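Sorting the music box, second try

Sep 1, 2021

When we moved to Trirstead I promised my daughter that the box with her instruments would be opened first. It was opened last. I am a little ashamed of this, because the box is small and she asked for it many times.

Last evening I finally put everything from it on the table, on the green checked cloth my mother-in-law gave us. I say "music box", but you must understand that it is a family word. In the old apartment it stood beside the bathroom door, and all kinds of small things fell into it. Pui-shan, my neighbor, came for tea and asked me what kind of orchestra needs toothpaste. I had no good answer for her.

The drum is the thing I care about most. I bought it two years ago at a market in Skaltholm, from a seller who first wanted 74 for it and then took 50. I like the glossy red sides and the small silver tacks along the rim. It has a ring handle on each side, so it can also hang on a hook, and I plan to try this in the new room.
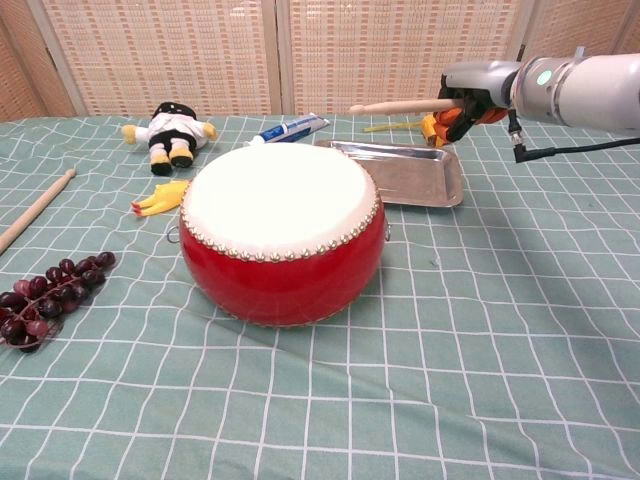
What stays and what goes

The drum stays, of course, and the two wooden drumsticks with it. I want to sew a narrow cloth bag for the sticks, because they always roll under the sofa.

The steel tray goes back to the kitchen. My daughter liked to use it as a cymbal, and I must say the sound is not bad, but I need it for baking.

The rubber chicken was a difficult case. I wanted to give it to Rukhsana's dog, and my daughter did not agree. We have decided that it lives with the bath toys now. The plush doll in the black hat sleeps in her bed again, and the toothpaste is in the bathroom, where it should have been from the beginning.

I still look for a good box with a lid. The old one is soft in the corners and will not survive another move. If you know a shop which sells strong ones in a medium size, please write to me in the comments. Next time I will show the shelf, if I finish painting it in September.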